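Unit 6: Gathering Demonstrations by Hand
Course notes, Brittany Arsenault and Cornel Lazăr

Last unit ended with a policy that could reach for a block and then sat there shivering above it. Good! We can learn a lot from that shiver, and most of it is about the examples we fed it. This unit is the one I look forward to all year, when we get up from our desks and make the data ourselves.

What one example contains

For our purposes a demonstration is one complete try at a task, from the moment the gripper starts moving to the moment it comes to rest. It holds the wrist camera's video, the position of the gripper over time, and how far the fingers are open. Position and opening together are the action, the thing the policy has to predict. The video is what it gets to look at while predicting.

Notice what is missing. There's no record of what you were thinking, or that you went left to dodge a cable. If the reason for a motion isn't visible to the camera, the policy can't learn the reason, only the motion.

Why hold the gripper yourself?

You can also collect by steering a robot arm remotely, and Tanner Wong will cover that in his guest lecture. Hand-held grippers are faster and, to my mind, a lot more fun. You feel the box start to slip! You correct without thinking about it, and those little corrections are gold, since a policy trained only on perfect runs has never seen how to get out of trouble.

The price is that your arm can do things the robot's can't. Keep your elbow low, move at a calm pace, and don't twist your wrist past what the arm in the Tavlow room could reach.

The Sekstead set

Our practice set has 1,014 demonstrations of 2 tasks, picking up a small package and turning it over. Ingeborg Wiegand went through all of it by hand and threw out 16 where the tracking jumped. Read her notes before you collect, they're short and very funny about thumbs.

Collecting, step by step

1. Open and close the fingers fully before the first run so the width can be calibrated.
2. Start from a different spot on the table each time. Same for the object: turn it, tip it, stand it on its head.
3. Close on the package until it stays put, then stop squeezing. Thin cardboard dents, and a dented box is a different object to the camera.
4. Hold the package up in view for a moment before you set it down or flip it. A second gripper may be working at the same table, so leave each other room.

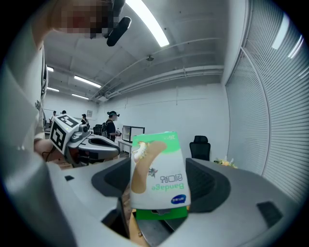

5. Let go, back away, and only then end the recording.
6. Mark the run as kept, fumbled or spoiled. Fumbled runs stay in. Spoiled ones (tracking lost, lens covered) go.

For next time

Collect your runs with a partner, swap them, and label each other's. Where your labels disagree, write down why in a sentence or two. Brittany Lavoie has the sign-up sheet for the grippers.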